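Jewelry care at home, quick tips

Typing this up fast before the shop opens. Most of these are answers to things people ask me at the counter every week.

Cleaning rings. Bowl of warm water, a drop or two of plain dish soap, soak twenty minutes. Soft baby toothbrush for the back of the stone, that's where the hand cream builds up. Rinse in a second bowl. Not over the sink. If you must use the sink, plug it first and then check the plug again.

Pat dry with a lint free cloth. Paper towels leave fuzz in the prongs and can put fine scratches in soft gold. Old cotton T-shirt works fine.

Pearls. No soaking, ever. Wipe with a barely damp cloth after wearing, lay flat to dry. The silk gets weak when wet and stretches. Perfume and hairspray go on first, pearls last. Restring if you see gaps by the knots.

Opals, turquoise, emeralds — keep away from ultrasonic machines. Same for anything glued. Damp cloth, done. I've had 2 opals come in this winter cracked clean through from those little home machines, and one was a grandmother's.

Silver tarnish. Foil in the bottom of a glass dish, shiny side up (either side works really), spoon of baking soda, hot water. Lay the piece on the foil. Couple minutes. Smells like eggs, that's normal. Don't do this with oxidized silver, you'll strip the dark out of the pattern and it won't come back. Don't do it with stones set in either.

For polishing after, I use the Kaltness cloth, the gray one. Don't wash it. Looks filthy, still works. Toss it when it stops picking anything up. 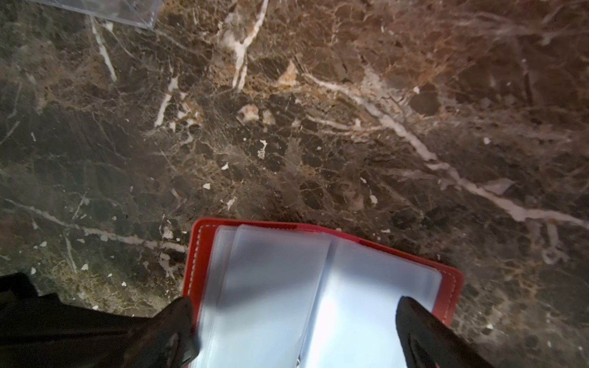 Storage. Seperate everything. Diamonds scratch other stones, and they'll scratch each other too. Small zip bags, squeeze the air out, one piece per bag. Drop an anti-tarnish strip in with the silver and change it every 6 months or so. I write the month on the strip in pencil. The ones in my own drawer say June so they're overdue.

Chains. Clasp them shut before you put them away, then feed the chain through a drinking straw and close the clasp outside it. No more knots. Already knotted? Lay it on a flat plate, tiny drop of baby oil on the knot, two sewing pins, work from the middle outward. Don't pull. Wash the oil off after with soap.

Loose stones. Hold the ring by your ear and tap it with a fingernail. If it clicks or rattles stop wearing it. Also drag it lightly over an old pair of nylons, if it snags a prong is lifting. Retipping one prong is cheap. Replacing a center stone, not cheap. Hok-lam Chuang at our bench quoted a customer $1,579 last month for a lost sapphire and the prong would have been 3 visits' worth of coffee money.

Ring stuck on the finger. Hand up over your head for a few minutes, cold water, then Windex or dish soap and twist, don't yank. Finger going blue or numb, go get it cut off. A ring can be fixed.

Tiny screws on watch bands and screw-back earings. Get a real jewelers driver, kitchen knives slip. I have the Drilex set, does the job, the smallest blade bends if you lean on it. Dab of clear nail polish on the threads keeps a screw from backing out and still comes loose when you need it to.

Pool and hot tub, take it all off. Chlorine eats at the solder in gold, 10k and 14k worst. Same with bleach when you're cleaning the bathroom. Gloves don't count, they leak.

Travel. Pill organizer, the weekly kind, one pair of earrings per box. Take phone pictures of the good stuff before you leave and keep the appraisal at home. And update the appraisal! Gold has moved a lot, an old number on your policy won't cover much.

More on bezel settings and rose gold when I get a minute.

Yung-ching Cheung
Updated Wednesday, January 28, 2026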